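Linen and folding table check, Undiden holiday units
Site: Pletemetti laundry room
Sunday, February 25, 2024

1. Table stable, no rocking. PASS. I leaned on it harder than any guest linen ever will.

2. Tabletop free of splinters and raised edges. PASS, with a grumble. The last sheet says it was sanded in April. I'd like to know with what.

3. Walkway clear between table and shelving. FAIL. The form asks for 69 cm and I got 57. A basket on the floor doesn't help. Move it.

4. Stack height no more than 30 cm. PASS, just. The Rerkuvport supplier claims its towels fold flatter than the old ones. I folded eight and can't see any difference.

5. Cords and leads kept off the floor. PASS on the iron. The extension lead is tagged, but the tag is so faded I wouldn't bet on the date. Retest it.

6. Cloths and towels spread out and looked over before folding. PARTIAL. The procedure says both sides, every item. I doubt both sides get done on a busy changeover – one side, maybe. Marks and lint are easy to miss on white.

Table linen with the blue print, and a white towel, both on the folding table:
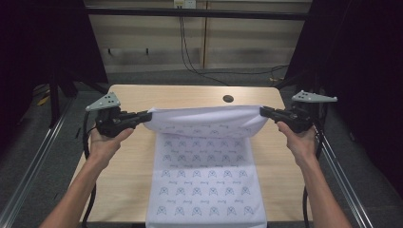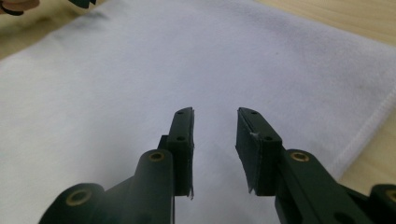

7. Hems sound, no loose threads to catch fingers or rings. PASS on what I pulled from the pile. That's a small sample and I won't sign for the rest.

8. Colour-coded bins labelled. FAIL. Two labels say Ambaye, and that unit closed last year.

Recheck items 3, 5 and 8 before the next changeover. "Will do" in the comments column was written last time as well.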